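Town Talk > Local Elections > Voting and Counting

June, posted by Oluf Lauritsen

Our ward by-election in Kikasholm is on a Thursday and I have a few things I can't get a straight story on. I moved here from the Kasby side in spring and have only ever voted by post.
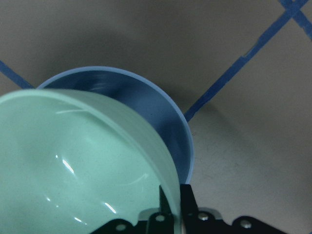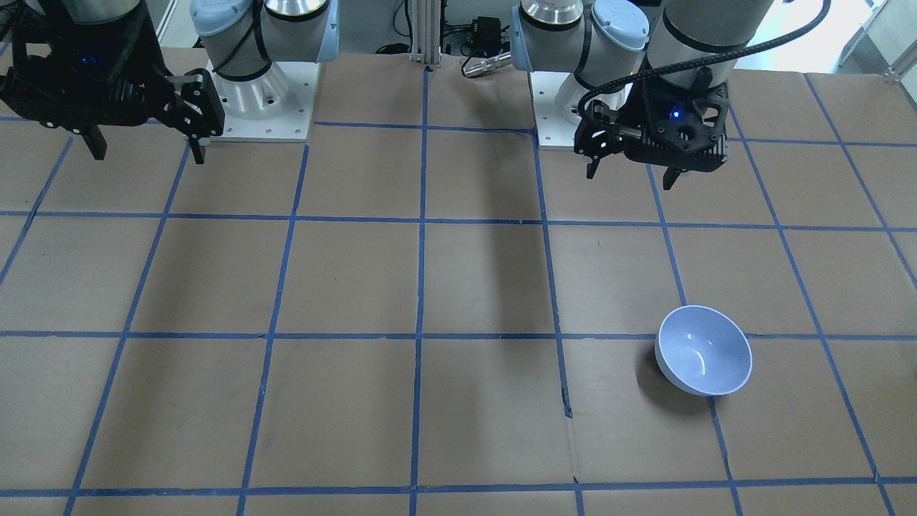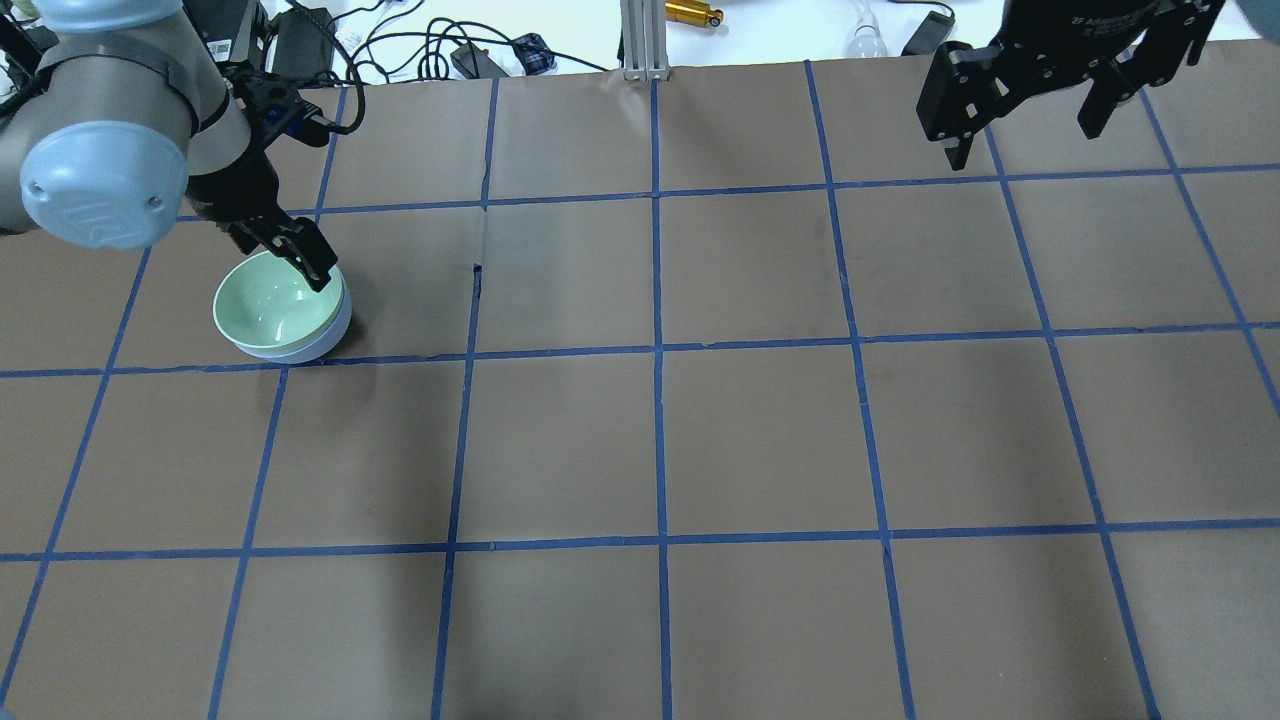
Can I hand my postal vote in at the polling station on the day if I miss the last collection?

Hand it to the staff inside before the doors close at ten at night. You fill in a short form with your name and address when you do. Don't push it through the council letterbox, as those get rejected now.

My other worry is the result. Last time the ward was won by 9 votes, 501 to 492, and people were still arguing over it in the pub months later. Who decides if there is a recount, and can an ordinary voter ask for one?

Dijkstra
A candidate or their agent can ask for a recount, and they have to do it before the result is declared. The returning officer can turn it down if they think the request is unreasonable, but with a gap of 9 I would expect them to agree. Voters can't ask on the night. After the declaration the only route left is an election petition through the court, which costs a lot and has a short deadline.

I was a counting agent for two elections. They bundle the papers and check each bundle, so a recount often means going through the bundles again and looking hard at the doubtful papers.

marrowfat
waste of time if you ask me. turnout was 1167 last time in a ward that size, get people out to vote and you wont need a recount

Welance
Dijkstra is right about who can ask. One thing to add: if it ends in a dead tie after the recounts, the returning officer draws lots. It has happened in council seats before. Also check you are registered at your new address, as the deadline falls well before polling day and your Kasby entry won't carry over.

Related
Proxy vote for my mother, who signs the form?
Parish council seat with only one candidate
What counts as a spoilt ballot paper?
Leaflets within 100 metres of a polling station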